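Since May I keep one small two-arm cell running for the belt task at Hedlund, and many of you asked how I look after it. I will write it down in several posts. It is not a big system. Two arms, one white table, one pair of denim shorts, one braided belt.

First, the name. In our plan the cell is called Hoketti. The other one, next door, is Morkell, and it only folds towels, so it has an easy life. When I write "the cell" I mean Hoketti.

The work of the cell: put a belt through the loops of the denim, and also take it out again. For a person this takes little thought. For two grippers it is difficult, because one hand must hold the cloth quiet and the other must bring the strap to a loop that is not much wider than the strap.

Morning check, in my order. I power the left arm first, then the right. I let both go to home position and I listen. A joint which makes a dry sound at slow speed I write down the same day. I don't open it the same day, I only write it.

Then the finger screws. I use the short key and I go by hand, never with the electric driver. Last month I did it with the electric driver and I damaged one thread. The replacement finger came from Pendico and it took 8 days. So, by hand.

Then the pads on the inside of the fingers. A braided belt is not kind to pads. The elastic is rough, and when the strap slips it works like a small file. I wipe the pads with a cloth and a little alcohol, wait until they are dry, and press each one with my thumbnail. If the corner lifts, I change the pad. I always change both on one gripper, also if the other looks good.

A note on the black coating of the fingers. People ask me if it is bad when it goes away at the edges. For grip it changes nothing. I pass my finger along the edge, and only if I feel a burr I take it off with fine paper.

Now the wrist cameras. I clean the glass with a dry lens cloth and then I put the buckle under the camera and look at the screen. If I can read the braid of the belt, the focus is good. If the braid becomes one brown surface, I clean again, and if it is still so, I check the ring of the lens.

Close views from the wrist and two from over the table:
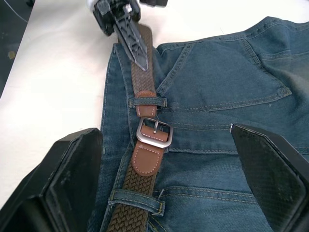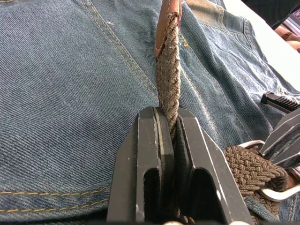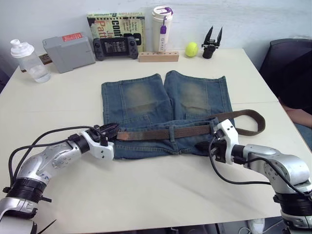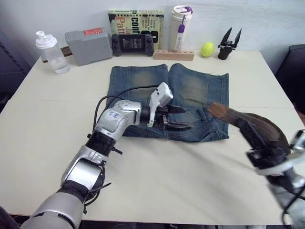 Next post is about the cables, which give me the most trouble. The loop at the wrist must be long enough for the full turn of the last joint, but it must not hang so low that it touches the cloth. I set it like this: turn the wrist to one limit, close the tie softly, turn to the other limit, look, and only then pull the tie tight.

If the loop is too short, you will not see it at once. The camera will lose the signal for a moment, only in some positions, and you will think it is software. I lost one full afternoon like this. Please move the cable with your hand before you open any log file.

Somebody wrote me that cable ties are old-fashioned and I should use hook-and-loop straps. I use both. Straps on the long link where I open often, ties near the joint where I want no movement.

The position of the cloth. I don't use a fixture for it. I put it with the waist to the front edge of the table and the legs to the back, flat by hand, and I accept a few folds. We tried a printed outline on the table and the result was that the cell learned only the outline. With a small difference each time it becomes better.

The belt must also rest. This sounds strange, but the elastic becomes longer after many pulls, and then the end hangs lower than before and the gripper closes on air. I have two belts of the same kind and I exchange them at lunch. In the log I write A or B.

The log itself is a simple table. Since the start we have 3,676 runs in it. In 537 of them I had to stop by hand, and I write a reason each time with one word: slip, loop, buckle, cable, cloth. "Slip" was the biggest group with 211. After I began to change the pads as pairs, it goes down slowly. I will share the new number when I have enough runs to believe it.

About the buckle, as I was asked two times. The metal is hard for the camera when the lamp stands straight over it, because the light comes back as one white line. I moved the lamp to the side by the width of one hand. I did not buy anything.

Grip force. For the strap I keep it higher than for the denim. If the force is too high on the strap, the braid becomes narrow and rolls, and then it does not want to enter the loop flat. I found my value by going up in small steps until the strap did not slip in a slow pull, and then one step more. Your value will be different, so I don't write mine.

What I do in the evening: both arms to home, grippers open, never closed on a cloth during the night. The pads keep the mark if you leave them closed. Then power off, right arm first this time. There is no technical reason for the order, I do it so that I notice when I have forgotten something.

Spare parts which I keep in the drawer: two pairs of fingers, one sheet of pad material, ties in two lengths, one wrist cable, the short key, and a second short key because the first one disappears.

One question back to you. Does anyone run braided elastic with a softer pad, for example silicone, and how long does it live? Mine are the standard ones from Pendico and I change them every second week. If you have a photo of a used pad I would like to see it, better with the side where the strap goes.

Tomorrow I check the zero position of the left wrist again, it is a little bit off after the last cable change. I will add the steps to this thread when it is done.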